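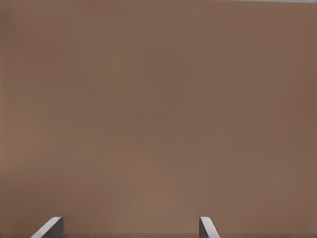 Vinon two-finger gripper – notes from the open day

I sell this gripper, so take my excitement with a grain of salt, but I hadn't spent a whole afternoon with one until the Cleter open day in August. I came home with six pages of scribbles and figured they'd do more good on the product page than in my bag.

The simulator station was my favorite stop. Cleter had the wrist view up on a big screen, so you look out past the two gray fingertips at whatever the arm is facing. In the still I've used on this page that's a plain brown surface with nothing between the fingers, and you get a pretty good idea of the tip shape from it – wedge-like, with slanted faces. It's all rendered, of course. The real Vinon was bolted to a bench across the aisle, and people kept wandering back and forth between the two (me included!).

Shewit Nigatu ran the demo. She let anyone who asked take the controls, and she was very patient with those of us who drive like we're parking a truck. My first try in the simulator I closed the fingers way too early and got nothing. She had me back up, open wide, and come in slower. Second try was fine. Third try I got cocky and we won't discuss it.

What I asked her, and what she told me

How long does it take to swap fingertips? Two screws per finger, and she did one side while we were talking. You'll want the long hex key, the short one is miserable in there.

Can you practice before you own one? Yes, the simulator model comes with the Badawi software bundle, and it's the same one we were playing with at the station. Cleter logged 924 practice grasps in it before they ever powered up the bench unit.

Is it loud? Quieter than I expected. We were chatting right next to it without raising our voices.

What about plain surfaces with no markings? I asked this one because a customer of mine has exactly that problem. Shewit said to try your own colors and lighting in the simulator first, then check again on the real bench, and don't assume the two will agree. Good advice, and I've already passed it along.

What you get

Vinon gripper body with both fingers fitted
One spare pair of fingertips
Brukonard wrist adapter
Cable, 3 meters
Long hex key (I started adding this myself after the open day)
Download code for the Badawi bundle

The small print, in normal words

Opening width is 61 millimeters with the standard tips. If your parts are wider than that, write to me before you order – there's a wide set, but I don't keep it on the shelf and it takes a while to come in. Vinon asks for a wipe-down and a fresh dab of grease every 2,000 cycles. The grease isn't in the box.

The Brukonard adapter fits the arms most of my customers have, though there are a couple of older wrists where the bolt pattern is off. Send me the model name and I'll check it for you, usually by the next morning.

Cleter says they'll run another afternoon like this one, and I'll put the date on this page once they give me one. Bring a part you're having trouble picking up. I wish I had!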